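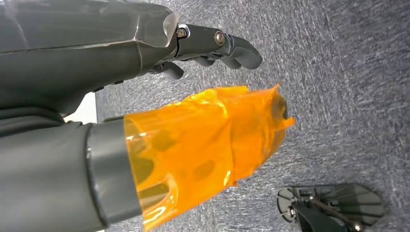
About Drallar Records

Hi, I'm Nikola Gashi, and I run Drallar Records. If you've landed on this page you've probably bought one of our CDs, or you're trying to work out whether we're a real company before you hand over your card number. We are! We're a small reissue label and mail-order shop in Soven, and we put out light orchestral music, dance band records, organ albums and TV library music, mostly from the 1950s through the late 70s.

I grew up on this stuff. My dad had a stereo the size of a sideboard and a rack of LPs with sunsets on the covers, and on Sundays he'd play them one after another while he did the ironing. Strings, muted trumpets, a bossa nova beat under a tune that had no business having one. I thought that was what music was until I was 12 or so. Then I found out my friends thought it was what elevators were for, and I went quiet about it for a good few years.

The label started because I couldn't find a clean copy of an album called Evenings at the Onyshchenko. It was recorded in a hotel ballroom by the house band, it sold next to nothing, and every copy I bought had the same scratch running through side two (I still don't know how that's possible). In the end I wrote to the family of the bandleader, and they had the tapes in a closet. Two of the reels were in the wrong boxes and one had been recorded over with somebody's birthday party, but the rest sounded wonderful. We pressed 900 CDs and I figured I'd be giving them away at Christmas for the rest of my life. They were gone by July.

So we did another one, and then another. There are now 17 albums in the catalog, plus the Skovutance series, which I'll get to in a minute.

Who does what

I pick the records, chase the paperwork and write most of the liner notes. If you think the notes go on too long, that's me, and I'm sorry, but they're going to stay that way.

Ognjen Mujić does our transfers and mastering. He's very patient and very stubborn about tape hiss -- he'd much sooner leave some in than scrub the top off the violins. A few customers have asked us for quieter discs over the years. I pass the emails along and Ognjen answers them, at length, and one or two of those customers now argue his side when it comes up on the forums.

Mimoza Karagiannis draws the covers. Where we can get hold of the original sleeve art we use it, and when we can't, Mimoza comes up with something that looks like it should have been there all along. She also picks the paper for the booklets and has opinions about staples.

Emerson Medeiros packs the orders and answers the phone. If your parcel turned up with corners as sharp as the day it left, thank Emerson.

The Skovutance series

This is the thing people write to us about most. Skovutance was a library music company, the kind that made records for film editors and TV stations and never sold them in stores. If you needed 40 seconds of busy airport or a sad walk by a lake, you called them up and they sent you a disc. The players were mostly theater and dance band people picking up an extra session in the afternoon, and a lot of them weren't credited anywhere.

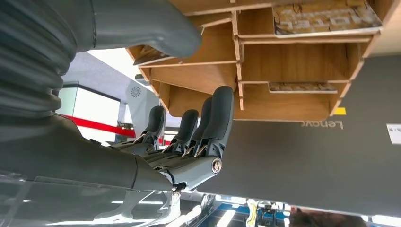

We took on the whole archive a while back, and it came to 3,080 separate cues when we'd finished logging them. Some last 11 seconds. Some have titles like Brisk Commerce No. 4, and there is no No. 3, and I've stopped looking. So far we've mastered 943 of them, and we put them out on themed discs: travel, sports, crime, kitchen, winter. The kitchen one is my favorite and our worst seller. Please buy the kitchen one!

Haris Babić helps us with the players' names. He spent years as a copyist for stage orchestras and can often tell from the handwriting on a part which room it was written for, and from there we can usually get to who was sitting in it. Every name we confirm goes in the next booklet, and if we've missed one in an earlier release, we print a correction slip and send it out free to anyone who asks.

How we work with rights holders

We license everything we put out. That makes us slow, and it means there are albums I'd love to release that will probably never come out on Drallar, but I sleep fine. If you played on one of these records, or your mother or uncle did, get in touch. We'd love to hear from you even if there isn't a release in it. Photos, set lists, old contracts, grumbles about the conductor -- all welcome.

Formats

CD first, because that's what most of you buy. We do a vinyl edition now and then when the running time suits it. Downloads are available for everything from our fifth release on, and the first four are waiting on some paperwork that I've been promised is in the mail.

Visiting and getting in touch

We don't have a walk-in store, but if you're near Soven and want to pick up an order in person, call ahead and Emerson will have it ready for you. For everything else, email is best. I read all of it, usually in the evening with something playing, and I try to write back within a week.

Page last updated September 19, 2024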